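Boletim da Oficina – secção Boas Práticas
Última atualização: fevereiro
Publicado numa terça-feira, pela redação do boletim

Regras da casa para as recolhas com garra de mão: o que mudou e o que fica

Caros colegas, caras colegas, bem-vindos de volta, e obrigada pela paciência com que foram respondendo às nossas perguntas durante o inverno. Prometemos na edição anterior que voltaríamos ao tema das regras para as demonstrações com a garra de mão, e cá estamos, com um texto um bocadinho mais comprido do que o costume (o café ajuda, vão buscar um).

Como muitos de vocês sabem, o guia Rano nasceu na oficina de Venosthorpe quando éramos poucos e cabíamos todos à mesma mesa. Cada um sabia de cor como o vizinho pegava nas coisas e as dúvidas resolviam-se em voz alta. Agora que Gakcombe também recolhe, e que as gravações das duas casas vão parar ao mesmo conjunto, já não chega perguntar ao lado. No último lote entraram 3.978 demonstrações e, na revisão, 187 foram devolvidas. A maior parte dessas devoluções vinha de pequenas coisas que o guia antigo deixava ao gosto de cada um, e é uma pena ver uma tarde de trabalho tão bem feita voltar para trás por uma coisa dessas!

Comecemos pela superfície. A regra passa a dizer que a base deve estar lisa, fixa e sem dobras na zona de trabalho. Pode ser o tampo da mesa ou um forro, branco ou de outra cor, desde que seja o mesmo do princípio ao fim da sessão. Se trocarem de forro a meio, fechem a sessão e abram outra – custa um minuto e poupa muita conversa a quem revê.

Depois, os objetos transparentes e brilhantes, que deram o maior número de mensagens na nossa caixa de correio. Houve quem sugerisse proibi-los, e percebemos a tentação, mas um conjunto só com objetos opacos e bem-comportados serve de pouco a quem depois quer pôr um robô a arrumar uma gaveta verdadeira. Ficam, portanto, e com todo o gosto. Pedimos apenas que o contorno se consiga seguir a olho antes de a garra fechar. Se um reflexo tapar a borda onde querem pegar, rodem um pouco o objeto ou mudem o candeeiro de sítio, e só então comecem a gravar. Um brilho no meio da peça, longe do ponto de pega, não é motivo de devolução.

Sobre a aproximação: os dois dedos entram abertos, um de cada lado do objeto, sem tocar na base, e fazem uma pausa curta antes de fechar. Não é preciso que o objeto fique exatamente ao centro. Durante meses andámos a corrigir pessoas por causa disso, e a equipa do protocolo Malhotra, que fez a gentileza de ler o nosso rascunho, convenceu-nos a largar essa mania. As pegas um pouco descentradas são naturais e queremos tê-las no conjunto.
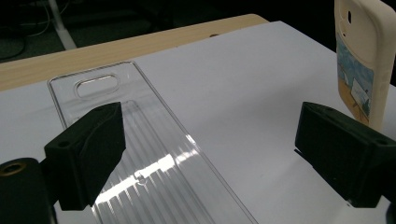 Capa transparente sobre o forro branco, entre os dois dedos da garra; atrás, à direita, uma capa bege com ilustração.

Quanto aos objetos vizinhos, a regra nova é mais generosa do que a antiga. Pode haver outras peças na mesa, mesmo parecidas com a que vão pegar, e até convém que haja de vez em quando. O que pedimos é que a ficha diga claramente qual é o objeto da tarefa («capa transparente», por exemplo, em vez de «capa») e que os vizinhos não sejam empurrados de propósito. Se tombarem sem querer, deixem-nos estar, terminem o gesto e assinalem na ficha. Cabos no chão devem ficar fora da zona onde pomos os pés, e isto vale para as duas oficinas.

Uma palavra ainda sobre a verificação da garra, que tem andado um pouco esquecida. Ao fim de cada 60 demonstrações, parem, confirmem o aperto dos parafusos dos dedos e abram e fechem a garra em vazio. Quem preferir fazê-lo mais vezes, tanto melhor.

O guia revisto está afixado nas duas oficinas e a ficha nova já substituiu a anterior, que podem deitar fora sem saudades. Recebemos 71 comentários ao rascunho, lemos todos com muito carinho, e os que não couberam nesta versão ficaram guardados para a próxima, incluindo a longa e apaixonada discussão sobre tecidos, que bem merece um boletim só para ela. Até lá, boas recolhas, e escrevam-nos sempre que alguma regra vos parecer torta.

Contacto: redação do boletim, oficina de Venosthorpe | © Projeto Rano, todos os direitos reservados | Voltar ao topo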